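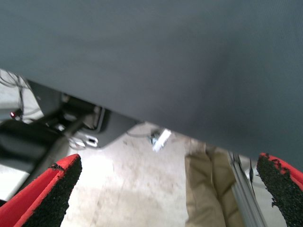

Montserrat Marín spent most of July comparing two parallel grippers on the same arm, with the same wrist camera and the same controller settings. The first was the stock Wultus unit with smooth molded fingertips. The second was a Zidley retrofit with coarse, high-friction pads. She ran the tests at Verkbridge, where she is responsible for end-of-arm tooling.

"We changed the fingers and the pads and left everything else alone," Marín says. "The last comparison we did, somebody updated the controller halfway through, and we had to throw out the first half."

The full run came to 3565 grasp attempts on bagged parts, folded cloth and short lengths of cable. The smooth fingertips dropped 840 items. The coarse pads dropped 637. Marín considers the gap real but smaller than the supplier had led her to expect.

"Most of it is cloth," she says. "On bags there is very little between them. On cable the coarse pad is slightly worse. The cable sits on the high points of the surface and rolls."

Wear was the larger concern. The rough pads shed material at the edges, and she replaced them 3 times before the run was complete. She recommends logging pad changes in the same file as the grasp results – her team kept them in a separate notebook at first and had trouble matching the two.

Woo-jin Sun, who wrote the vision software, had a different complaint. With the camera mounted at the wrist, the fingers occupy the lower corners of the view at wide openings and more of it as they close.

"A thicker pad costs you pixels exactly where you want them," Sun says. "We had a mask drawn for the stock fingers. With the retrofit it was wrong on both sides, and the detector kept picking up the pad edge as an object."

Sun redrew the mask by hand and later generated it from the joint position. He also fixed the exposure. Automatic exposure reacted badly when a dark surface filled the upper part of the view and the floor behind it was bright.

Neither of them wants to use the retrofit for everything. The cell at Buenaventura, which handles mainly textiles, will get the coarse pads. The cable station keeps the stock fingertips until Marín has tried a softer compound in the same holder.

"I have the samples," she says. "I need the arm for a week."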